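Home | Forums | Fabric and Laundry | New posts | Search

Cream cotton bags going yellow in the folds - wash or leave?

Posted 10/01/2019 by tannerin

Hello all. I have a question about storage bags and I hope this is the right section, if not please move it.

I keep my winter things in soft bags under the bed. Most of them are from Clarnov, the drawstring type, cream color. They are now five years old and they became yellow, but not everywhere the same. Inside the folds it is one color and on the flat part it is another. One of them I keep together with a red cloth, and now I am worried about this also.

My questions: is the yellow from the fabric itself, or is it dirt? And do you fold your bags when they are empty, or push them together in a box as I do?
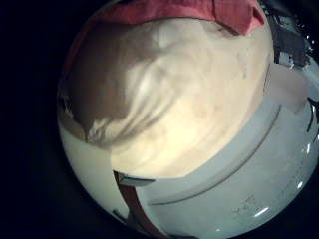

Folding is the thing I never learned to do well with these bags. When I fold them flat they open again after one day, so I stopped, and I only press them into the place where they fit. The cream one has many soft creases because of this, and it looks more buttery at the bottom than it does where the light comes on the folds. The red cloth is lying over the top. I did not wash anything yet.

- - -

quillpost wrote:

Take the red away first! Before any washing, before anything. I had a red napkin on top of a pale pillow cover for one summer in a humid closet and I got a pink line that never left.

For the yellow, I would soak in lukewarm water with oxygen bleach powder overnight. Do not use chlorine on it. On old cotton it can make the yellow stronger.

- - -

Marrowbone_17 wrote:

I do not agree about the soak. We do not know if it is only cotton. If there is padding inside, an overnight soak makes it heavy and it takes days to dry, and then you have a smell in place of a color. Spot clean with a sponge and mild soap, then dry it flat.

Also I am not sure there is so much yellow. Cream fabric under a warm lamp always looks like butter. Carry it to the window at noon and look again, then decide.

- - -

tannerin wrote:

Thank you both. The red cloth is now in another drawer.

Marrowbone, it is cotton outside and a thin padding inside, I found the paper that came with it. It says hand wash, 200 grams filling. About the lamp you are maybe right. At the window the flat part is better than I thought, but the folds are still darker than the rest.

- - -

hemline_ox wrote:

Folds turn darker in storage, I see it on tablecloths all the time. Small rests of soap stay in the cotton and they get yellow with age. So the last rinse is more important than the soak. I rinse three times, the last one with half a cup of white vinegar.

For storing I am on the side of rolling. Folded bags get a hard line after some years and the fabric breaks exactly there. Crumpled is ugly but it is kinder to the cloth than a sharp fold.

- - -

quillpost wrote:

Rolling takes double the space. I have a Hegde box with 17 bags folded in thirds and not one is broken. You only need to refold them in a different place every November.

- - -

hemline_ox wrote:

And do you really do it every November?

- - -

quillpost wrote:

Most years :)

- - -

tannerin wrote:

I washed one by hand, short time in the water, three rinses, vinegar in the last. It is drying on a towel now and I turn it every few hours. The padding is still wet in the corners, so Marrowbone had a point. I will write the color when it is dry.

Related threads
Vinegar in the last rinse - how much?
Iveo drying rack, does it hold a wet duvet?
Red dye on pale cotton, what worked
Evivura under-bed boxes: lid does not close
Rolling or folding for long storage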